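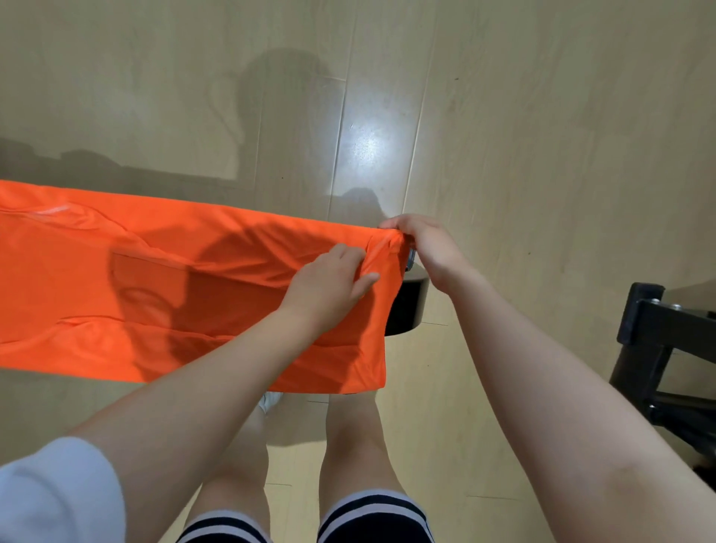

Page last changed: 2024-01-20

Home | Ask | Browse Topics | Members | Log in

Filed under: Laundry & Closets > Folding and Storage

How do you fold slippery shirts so they stay folded?

Posted by Tatiana Zeman

Okay, I need help from people who are better at laundry than I am. I fold on my lap, sitting down, because my apartment in Plirkside has no counter worth mentioning and the bed is usually covered with whatever I haven't folded yet. Cotton T-shirts are fine. Towels are fine. But I joined a running group last spring and now half my laundry is that thin, shiny, slidey stuff, and I can't get it to behave!

The bright orange ones are the worst. I stretch one out across my knees, I get a nice long band going, I hang on to the right end with one hand and smooth with the other, and for a second it looks like something from a store. Then I let go of the end and the whole thing slithers off my leg and onto the floor. If I do get it into a square, it lasts until I put it in the drawer. By the next morning it has opened itself back up and gotten tangled with its neighbors.

I have 11 of these things between shirts and light jackets (yes, I counted, I was mad) and one drawer for them. It's a Skoryk dresser, the low kind, so the drawer is wide but shallow. I tried rolling and they unrolled. I tried piling them flat and the pile slid to the back and jammed the drawer so badly I had to take out the one above it to reach in.

I don't want to buy a folding board, I have nowhere to keep it. Hanging them isn't great either, my closet rod is packed and the shirts slide off the hangers anyway. Is there a fold that holds? And can it be done sitting down? Also, do those faint lines across the fabric ever come out, or are they there for good?

3,957 views

Posted by Rostyslav Kushnir

just hang them

Posted by Yevdokiia Pavliuk

Oh, I know this problem so well! I've got two teenagers in swim and track and our house is nothing but slippery fabric. You can absolutely do it sitting down, I do mine in front of the TV most nights.

First thing, put a towel across your lap. A regular bath towel, folded once. The shirt grips the towel a little and stops sliding down your shins. That one change fixed most of it for me and I was annoyed it took me so long to think of it.

Then the fold. The trick with this kind of fabric is that it needs a pocket to tuck into, otherwise there's nothing holding it shut. I go like this:

Lay the shirt face down on the towel with the collar pointing left. Take the bottom hem and turn it inside out, up over the shirt, so you have a cuff as wide as your hand. Leave the cuff alone from here on.

Fold the far side in to the middle, sleeve and all, then bring the near side over it. You should have one long skinny strip, the band you're already making, with the cuff at the right end.

Smooth it with a flat hand, going from the cuff toward the collar. Don't go back and forth, that just makes new wrinkles. Push the air out as you go, thin fabric holds a surprising amount of it.

Now roll from the collar end toward the cuff, as tight as you can. When you get there, flip the cuff over the roll like you're turning a sock right side out. It'll look like a little burrito and you can throw it across the room (my son has tested this many, many times).

For jackets I zip them all the way up first and fold the hood down flat against the back. If the hem has a tight elastic in it the cuff part is harder, so for those I stuff the roll into the hood instead, if there is one. It isn't pretty but it holds.

For the drawer, stand the rolls up on end if they fit. In a shallow one like yours you may have to lay them on their sides in rows, and that's okay too. I cut down a shoebox and wedged it in so the front row can't travel when the drawer opens. My Cinstead boxes happened to be the right height, but any box will do.

The first few will be terrible. Give yourself a whole load of laundry before you decide you hate it.

Posted by Lukian Zinchenko

Agree with the towel. I use an old flannel pillowcase, same idea, takes up less room.

On the lines: depends what they are. If it's a crease from sitting folded, mine drop out if I hang the shirt in the bathroom while I shower and then run my hand down it. Check the care tag before you go near it with an iron. I was impatient once and left a shiny patch on a good jacket in the exact shape of the tip of the iron, and it's still there. If the line follows a seam, it may just be how the thing is sewn and the light catches it. I wouldn't worry about those.

Also, fold them the minute they're dry. If mine sit in the basket overnight they pick up every wrinkle going and then I'm fighting them the whole way.

I don't roll, by the way. I fold the strip in thirds and file them upright like folders, packed snug. Works until you take a few out, then the rest flop over, so I stick a rolled-up pair of sweatpants in the gap.

Comment from Tatiana Zeman

Yevdokiia, the burrito! I did four of them last night with a towel on my lap and they were all still shut this morning. The jackets are beating me so far, I don't have hoods on most of them, but I'll keep at it. Lukian, I think mine is a seam then, it's in the same spot on both of the shirts that match. Going to try the shower thing on the other line.

26 people found this page helpful

Contact Us | Community Rules | © Skostuser | Back to top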